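Bench notebook, wet sorting cell, Irton building
2021-06-28

Picked up from the last entry. Water is in the tub again, same depth mark as before. The toys are doing the job of the rinse-line parts until Vaughan agrees to let real stock near the arms. Net in the right gripper, buckets on the right side, lime green at the back and pink in front. Left gripper works over the left rim.

I keep the boxes, the cable and the tissues along the back where they are. Moving them between runs costs us more arguments over lighting than it saves in space.
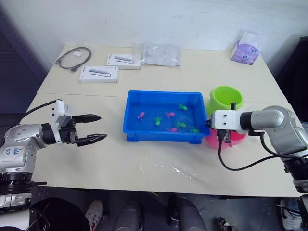
Talked to Teodora Vukčević from the Ulier rinse line before lunch. She has 14 people on hand sorting across the shifts. Her question was the same as in the spring: what do they do when the arms take the net work? My answer is still incomplete. Scooping and dropping can go to the arms. Checking what came up, swapping buckets, wiping down and deciding when the water needs changing stay with people for now. That makes the job more walking and watching, less standing with wet sleeves. Some of them will like that and some have told her they won't.

She also said the pay grade has to be settled before anything goes on the floor. Agreed, and I wrote to Urnatport to say so.

Notes for whoever takes the next session:

1. Net grip. Hold the handle on the diagonal and bring the hoop in over the pink bucket before tipping. Don't tip while still crossing the rim.
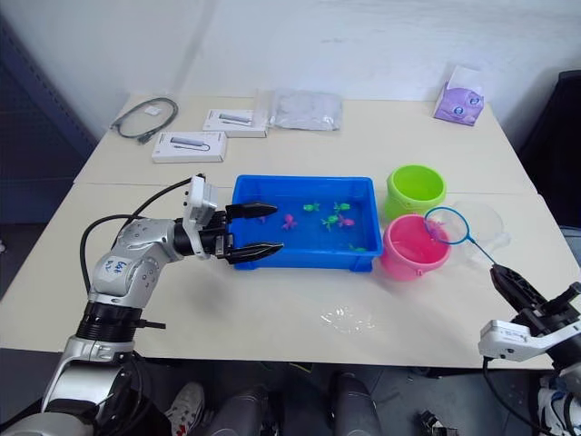

2. Spills. Water ends up on the table in front of the tub. On the rinse line that would be floor, so somebody has to own the mopping. Put it in the job description – don't leave it to whoever is nearest.

3. Left arm. Fingers open when going in over the rim, and keep the wrist module and its cable clear of the water. Stop and call me if the cable loop starts to sag.

4. Catch in the net. Look at the mesh before calling a scoop good. Teodora wants her sorters to make that call, with a stop button in reach, and I think she's right.
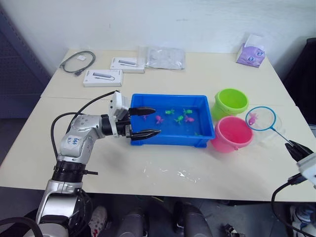
5. Log. Write down every stop, including the ones you think were your own fault. The form has 6 lines per page, use the back if you need it.

Still open: training hours for the line crew, and who covers the cell during breaks. Vaughan wants an answer by September. Teodora is sending two sorters over to try the cell themselves before then. Need gloves in small sizes.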